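4.2 What the hand-held recordings contain

The claim we set out to test is a common one: that a person carrying a gripper with a camera on it can gather examples faster than a person steering a robot, and that the examples are worth as much. The first half is easy to believe. The second half is usually assumed, and papers that report on it tend to give a total number of recordings and move on. We were not persuaded by totals when we started, and we are less persuaded now.

Our set holds 2838 recordings of household handling tasks, made in one large hall with several furnished stations. The stations include beds, and cloth was among the things handled on them. Operators worked from a short task card and were free to choose their own grip, speed and starting pose. Recordings went through the Stulladis checker, which rejects a recording when the camera path is lost or the fingers never close. It passed most of them. A passing mark from Stulladis tells us that the motion could be rebuilt. It does not tell us that the task was done, and we think the two have been mixed up in earlier reports, including one of our own from August.

To see how far apart they were, we drew 459 passing recordings at random and had two raters watch each one in full. The raters agreed on 424 of them. The other 35 were nearly all cloth tasks, and the trouble was with the task card. "Straighten the cloth" meant one thing to the first rater and another to the second, and presumably something else again to the operators. We left these recordings in the set, marked as disputed. Dropping them would have made the numbers look better and the cloth tasks look easier than they are.

A second concern is the view. The camera travels with the hand, so it takes in whatever lies past the work surface (Figure 3). A bed in an open hall gives a background with other stations, machines and people in it, and a learning system has no reason to ignore any of that. Some groups count such backgrounds as free variety. We doubt it. All our recordings share one ceiling and one floor, and a model that has learned to find the bed by the lights overhead will do well on our held-out recordings and may do poorly in a bedroom. We tried masking everything beyond the work surface, using the Wamach tool, and the held-out score fell. We can't say whether the masks removed a shortcut or something useful, and a test in the same hall will not settle it.

Third, a person's wrist does things that our arm cannot. In a trial replay of cloth recordings on the Drillitz arm, 34 stopped at a joint limit before the first grasp. All had passed the checker. It would be simple to add a reach test at recording time, and we now do so – but operators then slow down and start to move like the machine, and some of the speed that made the method attractive is gone.

We report these points before any training result so that the results in Section 5 can be read with some caution. Comments on an early draft of this section are given after the figure where they bear on the method.

Figure 3. View from the hand-held gripper at a bed station, with blue cloth on the mattress and the hall behind.

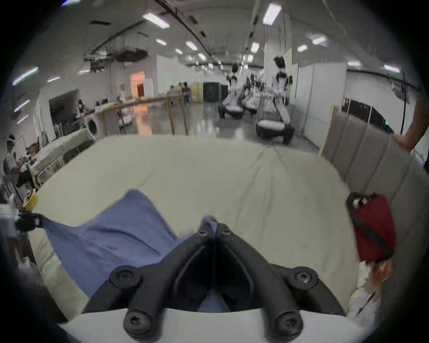 Abou Zeid objected that the masking test proves little either way, and asked that the same cloth tasks be recorded in at least one ordinary bedroom before anything is said about backgrounds.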